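Can a Machine Whisk Your Eggs Yet? How to Run the Whisk Test on a Kitchen Chore

People ask me all the time when they'll be able to hand the cooking over to a machine, and my answer (after a long sigh and usually a second cup of coffee) is that it depends on the chore. So let's take one small chore, whisking in a bowl, and go through how to test whether a machine is ready for it. I call this the Wumley test, after the street where I first tried it, and you can run it on a table at home or in the shop.

Step 1. Do the chore with a gripper in your own hand. Before you ask a machine to do anything, find out whether two stiff fingers can do it at all. Pick up the whisk by the handle, hold it upright over the bowl, and squeeze until it stops turning when you nudge the wires.
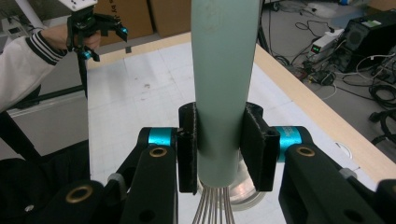

You'll notice pretty quickly how much your own fingers do without being asked! A hand rolls the handle, loosens a little, tightens again. Two flat pads can only squeeze harder or softer, so all of the stirring has to come from the wrist and the arm. Give yourself 15 tries before you judge it, and start with water, please, before you go anywhere near eggs.

Step 2. Split the chore into pieces. For whisking I use these:
Reach the whisk and close on the handle.
Bring it over the bowl without clipping the rim.
Stir for 2 minutes.
Lift, let it drip, and put it back.

Score each piece on its own. In my notebook from March I have 241 tries, and 81 of them went wrong at the very last piece, the putting back, which I'd thought would be the easy part.

Step 3. Practice the putting back. Open the fingers slowly, back straight away from the handle, and wait a moment before moving on to anything else. If the whisk swings, wait longer.

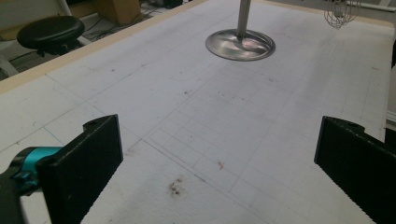

Fingers open and empty, with the wire whisk hanging over the table, right of the metal pole.

Step 4. Change something and do it all over again. Move the bowl a hand's width, or swap in a fatter handle. A machine that can only whisk with everything in its usual spot isn't ready for my kitchen, where the bowl is never in the same place twice (and is often in the sink).

As for where things stand, I'd trust a machine with the stirring today if I set everything out for it first. I wouldn't leave it alone with the dripping and the tidying. Try the test with a spatula next; the flat handle behaves very differently, and you'll want a heavier bowl.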